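Support request: guest replies not counted correctly, 12 names missing
Product: Brivard Invitations, web version
Opened by: Seon-mi Ok
Handled by: Kieran Ellwood
Status: Waiting for customer
Date opened: 27 February 2023

Seon-mi Ok wrote:

Good morning. I am organising a surprise party for my father, who becomes 70 in July. It will be in the garden hall at Dasthorpe. I sent the invitations with your service and most of the guests have already replied. The guest page shows me the list of people who said yes, but 12 of them are not on the seating plan. When I press "Update plan" the circle turns for some seconds and then nothing is changed.

What I have tried already:
- signing out and signing in again
- another browser, and also the computer of my sister
- removing one missing guest and adding her again by hand (she appeared, then she was gone the next morning)

I must give the numbers to the caterer, Coman, so I would be thankful for a quick answer.

Kieran Ellwood replied:

Hello Seon-mi, thanks for the clear list. Could you tell me whether the missing guests replied for themselves, or whether someone else in the household replied for them? Also, please open Settings, then Event, and let me know what is written next to "Plan limit".

Seon-mi Ok wrote:

I have checked all the names. Every missing person was added by a partner or a parent, with the button "I bring someone". The plan limit says 800, so this cannot be the problem, we are far fewer.

One more thing which may help. The drinks page has the same fault. Guests could choose coffee, tea or juice for the afternoon, and for the missing people no choice is saved.

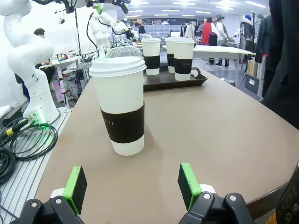

Attachment 1: Coffee cup with lid

Kieran Ellwood replied:

Thank you, that helps a lot. Guests added with "I bring someone" are kept in a separate list until the host confirms them. You should have received a message asking you to do this. Please look under Messages, then Requests.

Seon-mi Ok wrote:

The Requests page is empty. I looked also in my spam folder — there is only one mail from you, the receipt. Can it be that I changed the event name? At first it was "Osesberg evening", after the village where my father was born, and I changed it when almost 20 people had replied.

Kieran Ellwood replied:

Yes, I can reproduce it now. If the event is renamed, requests that come in later are still sent to the old name. They are stored, so your guests do not need to reply again. I have moved them over from our side. Please open Requests, choose "Confirm all", and then press "Update plan" once.

Seon-mi Ok wrote:

I confirmed them and 11 are now on the plan, with their drinks. The one still missing is my aunt, the same guest whom I removed and added by hand. Should I add her again, or will this make her double? I prefer to wait for your answer before I touch anything.

Kieran Ellwood replied:

Please add her once more, but use "Restore guest" at the bottom of the list — the normal "Add" button makes a new entry. Let me know if she is still there tomorrow and I will close the ticket.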